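Purnerow Tenants' Newsletter, December issue
Read more about "New opening hours for the bicycle room"
Read more about "Heating season: what to expect on your bill"

The shared garden before the winter
By Nesma Soliman

Dear neighbors, the garden behind the house is going to sleep now, and I want to write down what was done this season and what is still waiting. I took over the garden list from Mio Shibata in the spring. She gave me a notebook with 45 pages of her notes, and I must say that without this notebook I would have made many more mistakes. I made enough of them anyway.

The tomatoes were a disappointment. We planted them too close to the wall, where the sun arrives only after lunch, and in August the leaves became brown from the bottom up. Mio had written on page seven that the wall side is for salad and spinach, but I read this page too late. The beans were very good, and so were the small yellow plums, although the birds had their part before us. Next year we will put the net over the tree earlier.

The water meter shows that we used 673 liters in the driest month. It is more than I expected, but still less than the rain barrels can save us if we keep both of them in use. The second barrel has a crack near the tap. Mr. Yüksel from the ground floor looked at it and he thinks it can be repaired with a patch from inside. If the patch does not hold, we have to buy a new one in the spring.

Some of you asked me about the soil. We had it tested because the carrots came out short and with two or three legs, like small trousers. The answer was simple: the ground is too heavy, and it needs compost and some sand. The compost heap is doing well, but please do not put cooked food there. Fruit peels, coffee grounds and dry leaves are welcome. Orange peel in small quantity is fine, but it takes a very long time.

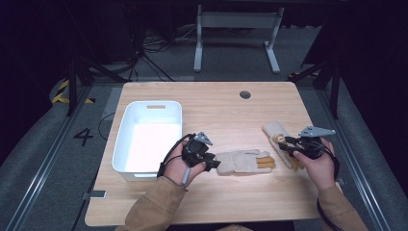 What to do before the frost

Please cut back your own bed and take away the bean poles. You can leave the dry flower heads standing — the small birds eat the seeds, and the stalks protect the ground a little. Roses should be cut only lightly now. The real cutting is in early spring.

Garlic can still go into the ground as long as it is not frozen. Put the cloves with the point up, a finger deep, and cover them with leaves. I still have garlic to give away, it is a hard-neck kind which grows well here. Ring my bell after 6 p.m., second floor on the left.

The outside tap will be closed at the end of the month. Empty your watering can and turn it upside down, please. Last winter we lost two of them to the ice.

Money and seeds

We have 300 in the garden box after paying for the plum net and the soil test. I propose to spend a part of it on compost and to keep the rest for the barrel. If you see it differently, write it on the sheet next to the mailboxes.

The seed exchange will be in February in the laundry room, as always. Bring what you have, also if the bag is already open, and write the year on it. I am looking for climbing peas and for a pumpkin that stays small.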